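Stemer opens Pullavach, a practice shop where people teach robots shelf work by hand

April 2025

For immediate release

Stemer has opened Pullavach, a practice shop built for one purpose: giving people a good place to show robots how everyday shelf work is done. The first courses are running now, and the first full set of recorded demonstrations will be shared with partners in June.

Pullavach has shelves, price strips, carpet, crisps, cans, packets and plenty of awkward corners. What it doesn't have is a till. Everything on the shelves is there to be picked up, put back, turned round, knocked over and picked up again, by a robot with a person guiding it.

The work is done in two ways. In the first, an operator takes control of the robot from a few steps away, wearing a headset and a pair of gloves. The robot's arms and hands follow the operator's own, and the operator sees the shelf from the robot's point of view. In the second, a trainer stands beside the robot and moves its arm directly, leading it through the reach, the grip and the lift. Both methods leave behind a recording of the whole movement, and those recordings are what the robot learns from.

We are delighted with how quickly people take to it. Most of our operators had never worked with a robot before they joined, and several came to us from shops and stockrooms. They know things about shelves that engineers tend to miss: that you tip a tall tin towards you before you lift it, that you steady the one next to it with a spare finger, that a bag of crisps should be held near the seam if you want it to arrive in one piece. All of that finds its way into the recordings, simply through the way they move their hands.

Why crisp cans?

The opening course is built on a job that sounds easy: take one can from a row and leave the others standing. Cans with plastic lids are light, smooth and tall for their width, so they tip readily and slide a little when touched. A hand that comes in too wide will catch the neighbour. A hand that closes too early will push the can to the back of the shelf. It is a lovely little task for learning on (and a very humbling one the first time you try it through a robot's fingers!).

Each operator records 36 demonstrations on the opening course. The cans are moved between takes, so that the row is never quite the same twice. Some takes start with a gap already in the row, some with a can turned so its label faces the wall, and some with a bag crowding the end. Operators are asked to work at their own pace and to carry on if a grip slips. A take in which the hand misses, backs off and tries again is kept and marked as such, as there is a great deal in it for the robot to learn.

Sessions last 90 minutes, with a break of 15 minutes in the middle. Guiding a robot is more tiring than it looks, mainly on the shoulders, and the quality of the movement drops when people are tired. We tried longer sessions while we were setting up and didn't care for the results.

Software from Rostitum, hands tuned by Tehrani

Pullavach has been put together with two partners. Rostitum supplies the software that links operator and robot and stores each take as it is made. Its newest release lets an operator mark a moment during a take with a tap of the foot, so that nobody has to let go of a can to make a note. Operators asked for that in the very first week and had it a fortnight later.

Tehrani looks after the hands. A glove and a robot hand are never quite the same shape, and a thumb that closes a touch late makes a round object very hard to hold. Tehrani's fitters adjust the match between glove and hand for every operator at the start of a course and check it again half way through. The difference is wonderful to watch. People stop looking at the fingers and begin looking at the shelf.

Stemer runs the floor, trains the operators and decides what the robots should be shown next. Our own team also reviews each take before it goes into the shared set. Reviewers look at whether the right item was picked, whether anything else was moved and whether the hand kept clear of the shelf edge, and they send comments back to the operator the same day.

What comes next

After single cans come the jobs that need two hands. Operators will show the robots how to pull the back row forward, how to hold a packet upright while another goes in beside it, and how to swap an item that has been left in the wrong place. Low shelves are on the list as well. Reaching down while keeping balance is a skill of its own, and we want the recordings to cover bending as well as grasping.

Soft bags will follow in the summer. They fold, crackle and change shape in the hand, and our operators are already arguing cheerfully over the best way to hold one. We plan to record more than one method and compare them.

A second bay is being fitted out at Pullavach so that two robots can be taught side by side. It will be used for hand-guided teaching at first, with remote control added once the floor markings and stop buttons have been checked.

Taking part

There are 30 places on the next operator course. No background in robotics or programming is needed. We are looking for patient people with steady hands who are happy to do the same small job many times and do it with care. Experience in a shop, warehouse, kitchen or workshop is very welcome. Gloves are available in small, medium and large, and operators can work standing or seated.

Training begins with a day on the floor without the robot, handling the stock and talking through each move. On the second day, new operators guide the arm by hand, and on the third they put on the headset. By the end of the week they are recording takes of their own.

Retailers, colleges and research groups who would like to see a session can arrange a visit through the Stemer press desk. Visitors are asked to wear flat shoes and to stay with their host while a robot is under control. Short turns with the gloves can be booked in advance.

About Stemer

Stemer trains people to teach robots practical tasks by hand and by remote control. It runs the Pullavach practice shop and works with Rostitum on recording software and Tehrani on robot hands.

Notes to editors

A take is one recorded attempt at a task, from the first movement of the arm to its return. Hand-guided teaching means that a trainer moves the robot's arm directly. Remote control means that the robot copies an operator's movements as they are made.

The picture supplied with this release may be used free of charge with a credit to Stemer. Requests for interviews and filming should go to the press desk. 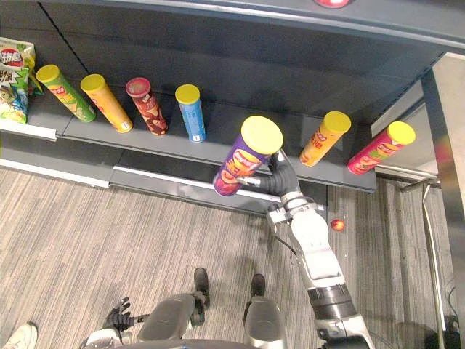

The robot's right hand holding a purple crisp can at the shelf. Credit: Stemer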